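Tramomdale-Neighbors | Archive | Thread view | Previous | Next | Log in

Subject: Re: Re: the spare key business, again
From: Khrystyna-Mariia Horobets
2 replies, 17 views

Pylyp Skoryk wrote:

> I am going to say this once and then go back to my tomatoes.
>
> In January I was locked out of my own house for three hours in
> slippers because the people who "definitely" had my spare had moved
> to Britamside and taken it with them. I now propose that every
> household on the hill hang a labeled key in the pump house, in a
> cabinet, with a lock. We are 84 households. It would cost us one
> cabinet and one afternoon.
>
> Before anyone asks who keeps the key to the cabinet: I will.
>
> Pylyp

Pylyp, I'm sorry about the slippers. I saw you go past my kitchen window twice and took it for exercise.

I have been against the cabinet since the first time it came up, when it was Svitlana's idea and you were the one against it. I went back and read that thread last night. You called it "a gift basket for burglars." I thought that was pretty good, and I have used it since at dinner parties without crediting you.

My trouble with it is simple. A spare key is an arrangement between two houses. I have Oleksandra's and she has mine, and because of that I know when she is out of town, I water a fern I don't care for, and she returns my casserole dishes with something in them about half the time. Put both keys in a pump house and what I have left is the fern.

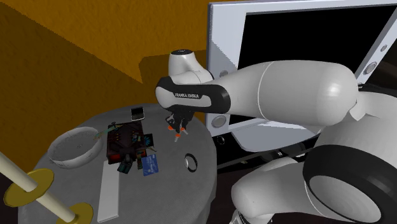
Also, the labels. You want each key tagged with the house number so that a person in a hurry can find the right one. So does the person with the crowbar. Maksym suggested a code on the tags, with the list kept separately, and when I asked him where the list would be kept he said "in the cabinet." I believe he was tired.

If we must do something, and I can tell from the length of this thread that we must, I would like to put forward the following.

Everybody picks a neighbor. You have to be able to walk there in slippers, which I'll call the Skoryk standard. You give them a key that has been tried in the door it is supposed to open. I say this as someone who held a key for the Lysenkos for six years and found out during the burst pipe that it was for a filing cabinet. Then you tell one other person who has it. When you move, you give back what you've got, even if you are annoyed with us.
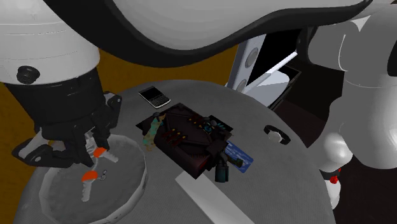 Telling keys apart is the part people get wrong, and it can be fixed for pocket change. I have a drawer of other people's spares that are all the same brass color, and in bad light I might as well be feeling around in a sack of dimes. You don't need house numbers for this, only some difference you can spot before your glasses are on. An orange head does it nicely, like the ones on the keys there on the round gray table, and the next house over can have green. The hardware store in Britamside sells the slip-on covers in a bag, and if the color runs out there is always nail polish. I did Oleksandra's in a shade called Cludier that I bought for a wedding and regretted by the soup.

Please do not use tape. I used tape. It comes off in the summer and leaves you with a sticky key and a separate piece of tape that says HLADUN.

On the question of combination boxes on the porch, which Svitlana raised off-list and asked me to pass along: fine, if you like them. Hers is set to the year she was married and she has told this to most of the hill, including me, in the checkout line. I haven't looked, but I would think half of those boxes could be opened by anybody who has been to the owner's anniversary party. Change the code once a year. Do it when you change the smoke alarm battery. (You are changing the smoke alarm battery.) 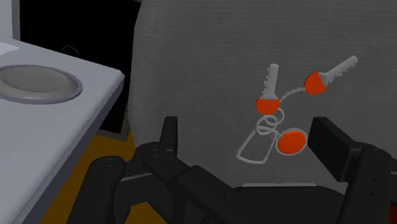
Maksym asked whether the road association's insurance would say anything about the cabinet. I called. I was on hold for 58 minutes, most of it pan flute, and then a very polite young man told me he would have to ask someone. He has not called back. I would not build a cabinet on that.

As for money, Pylyp, you wrote that it would cost us one cabinet. The one you linked to, the Tichý with the steel door, was priced at 1,000 before shipping, and the picture showed it bolted to a wall that our pump house doesn't have. Our pump house has boards. I could take the whole thing off with the claw end of a hammer, and I have a bad shoulder.

So my vote is no on the cabinet, yes on neighbors and colored keys. If you want somebody within slipper distance, I am across the road from you, I am home nearly all the time, and I will take your key. I'd do it in tomato red so that you feel at ease. You would have to take mine as well, those are the terms, and there may be some watering.

Oleksandra, your dish is on my porch.

Khrystyna-Mariia

P.S. Whoever left a single key on top of my mailbox with no note, thank you for your confidence, but I have tried it in my own door and it isn't mine. Please come and get it, or at least tell me what I'm responsible for.

Share (2) | Reply to list | Reply to sender | Back to top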